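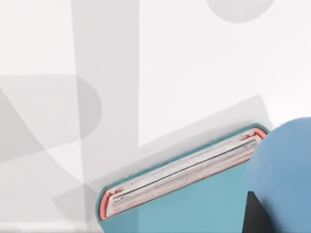 The book task in the Sandholm scene pack, gripper view.

So I finally caved and paid for the Vuleck simulator. If you've been reading this blog for a while you know I'm cheap, and you know I spent most of last winter insisting the free tools were fine. They are fine! But Trygve Strömberg kept sending me clips from his setup, and the trial ran out right when I was having fun, so there went $72 for the hobby tier.

What you get for that is the simulator, two virtual arms, and one scene pack. I picked Sandholm, the tabletop one, mostly because it's messy. A lot of these packs give you three cubes on a gray floor and call it a day. I wanted stuff that looks like my own desk on a bad week (books, bottles, cups, somebody's toys) and that's pretty much what's in there.

Install took me 40 minutes, and a good chunk of that was my own fault for skipping the page about graphics drivers. Don't skip the page about graphics drivers. After that it just ran, on a laptop I bought used, with the fan going like a hair dryer.

First thing I loved: the close-up camera view. The book up top has page edges with thin little layers in cream and pink, and they go bright red at the ends. For a prop in a robot sim! The shadows are nice and soft too. I turned them down for one session to save my poor fan and missed them right away, so back on they went.

First thing I didn't love: that same close-up view is hard to drive from. The big blue finger covers up the corner of whatever you're going after, and I kept overshooting. Joris Dewulf told me to keep the wide view open next to it and only glance at the close one at the end, and yeah, that helped a ton. You do need a decent sized screen for it.

The bottles are where I've spent most of my time. It's crowded in there, with the amber one right up against a clear cup, and coming in with an arm that bulky feels like parking a truck at the grocery store. I have knocked over so many things. Resetting the table is one key, thank goodness, and my R key is getting shiny.
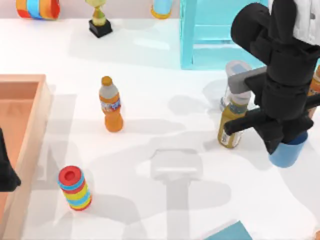 What I'd change

The save system, please. It only keeps the last 29 runs and then quietly starts tossing the oldest ones, and I lost a really pretty grab that way. The manual is 215 pages and the search box in it can't find the word "gripper," so I mostly just bug Trygve.

Also, the second scene pack costs extra, and I don't think $72 should leave you with only one. I'm going to get it anyway. Märta Eklund has the kitchen pack and says the drawers are a nightmare, so of course now I want the drawers. I'll post again once I've had a week with them.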